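### 4.2 Reported versus logged walking time

The claim that trekkers "adapt by day three" rests almost entirely on diaries, and diaries are written in the evening by tired people. We took the 1273 day entries submitted through Unudis and kept the 1121 that had a matching GPS track. The remainder could not be tied to a date and were dropped. 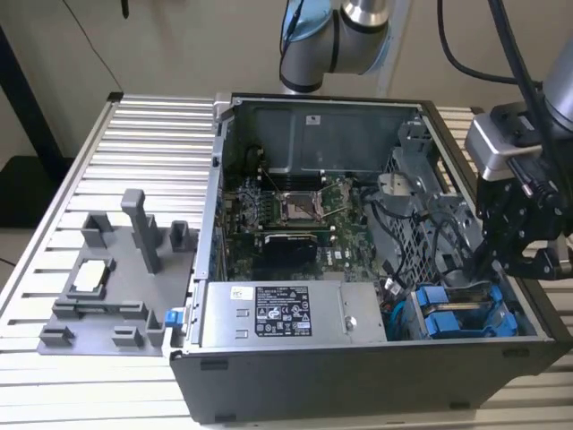

**Figure 3.** Desktop computer, side panel removed.

Walkers on the Andale route reported shorter days than they walked. The gap was widest on the long climb out of Cunha, where the guidebook time is also the least believable. We do not read this as adaptation. A walker who expects a hard day and gets one may simply write less about it — and the entries for that stage are short.

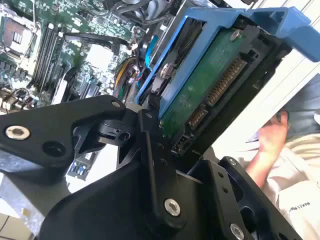 Leonor Calado objected to this reading at the draft stage, arguing that short entries may reflect a cold lodge and an early dinner more than anything felt on the trail. We cannot rule that out. The diaries do not record lodge conditions, and the 12 walkers who did mention them were hardly typical.

Altitude is the other usual explanation. Seixas treats the rest day at Denska as the turning point, but his sample was 13 guided walkers, all of whom had been told beforehand that they would feel better after it.

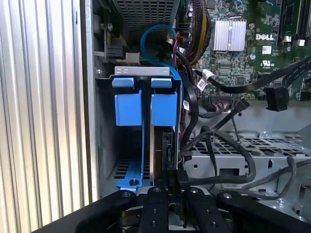
Once the rest day is taken out, the supposed improvement shrinks to a difference we would not defend. Pace on the following stage rises a little, but that stage is mostly downhill.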